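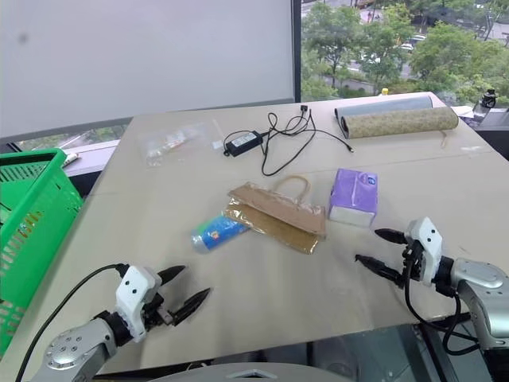 Galería: sacar las cosas a la mesa

Jueves, 8 de febrero de 2018

Llevaba desde noviembre diciendo que iba a poner orden en las bolsas de casa y por fin me he puesto. Las bolsas, sí, con todo lo que se les queda dentro. Mi método es vaciarlas encima de la mesa clara, extenderlo todo y no levantarme hasta decidir adónde va cada cosa. La primera foto de la galería es de la mesa, con la bolsa de papel marrón en medio, y debajo os cuento lo que he ido pensando mientras recogía (que ha sido mucho, porque yo recogiendo me pongo filosófica y tardo el triple).

La bolsa de papel

Me encantan estas bolsas y no lo puedo evitar. Plegada y un poco arrugada sigue teniendo ese brillo dorado, y el asa de cordón retorcido se queda levantada como si esperase a que alguien la cogiera. Las de Fahmy, la pastelería de la esquina, las guardo siempre, y las de las tiendas de ropa también, y así me va: el armario de la entrada ya no cerraba.

La norma nueva es que se quedan las que tienen el asa entera y se doblan por sus pliegues de fábrica, con el asa hacia arriba. Las otras van al contenedor del papel, pero antes les saco el cordón. Los cordones los guardo aparte para atar paquetes y para entutorar los tomates de la terraza. El verano pasado los tomates fueron un desastre, pero aguantaron bien tiesos.

El bote que rueda

Medio metido bajo la bolsa, de lado, con su etiqueta azul. Los cilindros son mis enemigos en esto de ordenar: los dejas de pie y alguien les da con el codo, los tumbas y se van de paseo. En el armario he puesto una bandeja con borde, de esas de Tenex, y ahora los botes viven ahí de pie, bien apretados unos contra otros. La bandeja me costó poco y me ha quitado muchos disgustos. Si tenéis un cajón hondo, también sirve un molde de bizcocho viejo; mi molde alargado llevaba años sin ver un bizcocho y ha encontrado trabajo.

Los pañuelos

¡El paquete morado! En mi casa los pañuelos de papel están en todas partes menos donde hacen falta. Encontré paquetes en el bolso grande, en la mochila de la piscina y en la guantera, y ninguno en la mesilla. He decidido que haya uno por habitación y que los de repuesto estén todos juntos en el armario del baño, en la balda de en medio. Los paquetes blandos se aplastan si les ponéis peso encima, así que los míos van arriba del todo en la compra y arriba del todo en la balda.

Por cierto, los morados me gustan porque los localizo enseguida. Sobre la mesa clara, desde luego, no se pierden.

La bolsita con cierre

Al fondo, transparente, con sus cositas de colores. Soy muy de bolsitas con cierre — demasiado, según mi familia. En Zomum venden una caja de 200 y la compré convencida de que me duraría toda la vida. Pues ya voy por la segunda caja, otras 200, y la primera no sé ni dónde acabó (repartida por el mundo, supongo, cada vez que alguien se lleva de aquí un trozo de tarta).

Lo bueno de que sean transparentes es que ves un poco de rosa, un poco de blanco, y ya sabes cuál es la que buscas sin abrir ninguna. Lo malo es que, una vez cerrada, me olvido de ella durante meses. Ahora las pongo de canto dentro de una caja de zapatos, como si fueran fichas, y las repaso cuando cambio los armarios de temporada.

El cuadradito blanco

Al lado de la bolsita hay un cuadrado blanco pequeño. En cada limpieza aparecen varios papelitos de ese tamaño, entre etiquetas, tarjetas de citas y notas sin nombre, y son los que más me frenan, mucho más que los trastos grandes. He puesto un clip grande en la nevera y todo lo que mide menos que la palma de mi mano pasa por ahí. El domingo se mira, y lo que no le suene a nadie se va a la basura. Ya he perdido así un vale de Zomum, lo reconozco, pero duermo mejor.

La mesa

Me lo preguntáis mucho en los comentarios, así que aprovecho: es un tablero beis claro, sin mantel cuando toca ordenar. Los manteles se arrugan y esconden las cosas pequeñas, y yo prefiero ver hasta la última miga. Antes extendía todo sobre la cama, y acababa por la noche pasando el montón entero a una silla y vuelta a empezar. En la mesa hay que cenar, y esa presión funciona de maravilla.

Adónde ha ido a parar todo

Tengo tres cestos en el suelo: lo que vuelve a su sitio, lo que se regala y lo que sale de casa ese mismo día. Este año he añadido una caja de cartón para lo que no sé. La caja se llena la primera y bien llena, claro. La he subido al altillo con la fecha en la tapa y, si no la he echado de menos cuando vuelva a sacar la ropa de verano, la llevo sin abrir al mercadillo de Trarnell. Eso digo ahora, ya veremos, porque el año pasado la abrí en el coche y me traje la mitad.

Para las bolsas de tela he hecho lo mismo que con las de papel, pero enrolladas. Ocupan poquísimo y caben de pie en un cesto estrecho, al lado de la puerta. Eso sí, hay que acordarse de vaciarles las esquinas, que ahí se juntan tíquets, horquillas y arena de la playa.

Algunas cosas que me habéis escrito

Me pedíais el enlace de la galería anterior, la del cajón de los cables: es la número 181 y sigue colgada en el archivo, con todos sus comentarios. La de los tarros de cristal me la habéis pedido también, pero esa la tengo que rehacer entera, que cambié de despensa y ya no se parece en nada.

Y sobre las bolsas de papel, varias me decíais que las usáis para forrar cajones. ¡Qué buena idea! He probado con una grande, abierta por la costura y planchada con la plancha tibia y un paño por encima, y el cajón de los calcetines ha quedado elegantísimo. La cara brillante la he puesto hacia arriba, que se limpia mejor. Con las más pequeñas no me ha salido tan bien, el papel se levanta por las puntas, así que si tenéis algún truco con cinta de doble cara contádmelo.

La próxima tanda será la del armario de la plancha, en cuanto me anime a mover la tabla. Mientras tanto, dejadme en los comentarios qué encontráis vosotras en el fondo de las bolsas — yo empiezo: medio caramelo de menta y un botón que llevaba un año buscando.

229 comentarios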